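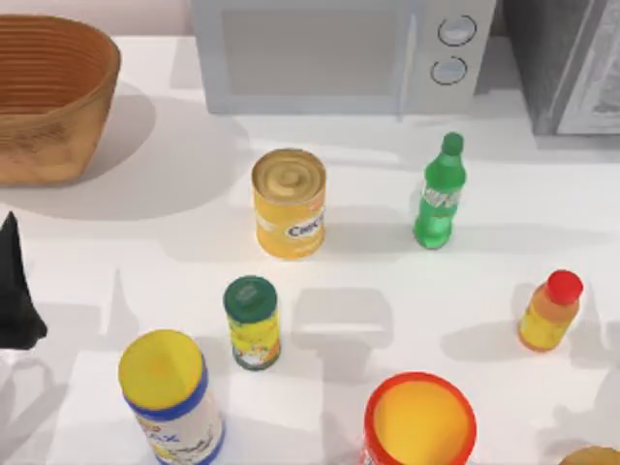
One of our Brinlow owners wrote in last month to ask why her building has a roof fund when the roof is fine. Fair question! We get a version of it at Akus every week, and it's a big part of why I'm writing this release myself instead of leaving it to somebody with a nicer vocabulary.

So, the news. Starting in March, Akus is opening up its reserve planning service to small condo associations in Brinlow and Dindell. Until now we've only taken on buildings with 50 units or more, and I've had to turn away plenty of boards who were good people with a leaky garage and no clue what it would cost them. I didn't enjoy those phone calls.

The new service is called Gaillard, after the street where we had our first office (above a dry cleaner, very warm in summer). It's built for associations that run themselves, the ones where the board meets at a kitchen table and the minutes live in a shoebox. For a flat fee of $900 we walk the building, go through the governing documents, and put together a written plan covering the roof, siding, plumbing, paving and anything else the owners share. Updates in later years are $400.

You'll get 2 visits from us. The first is the walk-through, and the second is an evening meeting where any owner can come and ask whatever they like - and I do mean any owner, including the one who votes no on everything. I've sat through a lot of those meetings and I kind of love them. People get pretty calm once they can see the numbers on paper, even when the numbers are bad.

We tried the plan out on a handful of smaller buildings in Dindell over the winter. One of them had been collecting the same monthly dues since the place was converted, and the board thought they were looking at a giant special assessment for new windows. We worked out a schedule that raises dues by $276 a year per unit and spreads the windows over several summers. They still grumbled, but they passed it.

A couple of things we don't do: we're not lawyers, and we won't take sides in a fight between neighbors. We also don't sell repairs or get a cut from contractors, so please don't ask us to recommend a roofer - we'll give you a list of questions to ask one.

Sign-ups open Tuesday at 9 a.m. through the Akus office in Brinlow. Boards should have their bylaws and latest budget handy, and if you can't find the bylaws, call anyway and we'll help you track down a copy.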